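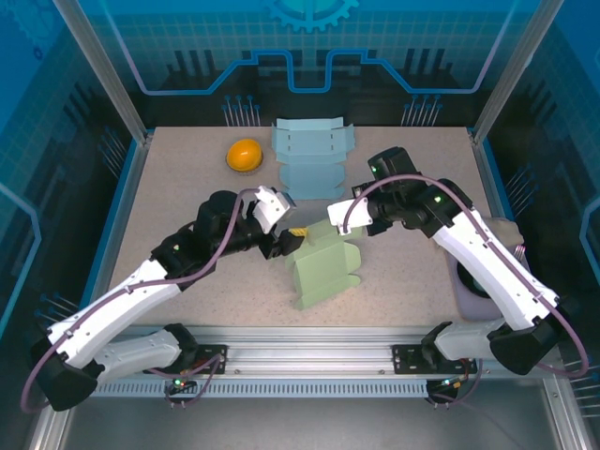 Skimivo two-arm cell: is the service plan required for carton folding?

Posted by Idstead Packaging Desk, 29/05/2025

Our department is reviewing the Skimivo cell for folding small cartons from flat blanks. The quotation lists a service plan at $749 per year. Please advise whether the cell may be operated without it, and whether the grippers are suited to thin card.

Ado Support

The plan is optional. Without it, the cell will run, but replacement gripper fingers are billed separately and software updates end after 18 months. Thin card is supported. Please refer to section 27 of the manual for finger settings.

Chávez Training Center

We have operated one since April. Tabs on thin card required several adjustments before results were acceptable. We purchased the plan and have used it twice.

lab101

Depends on your cartons. Request a trial first.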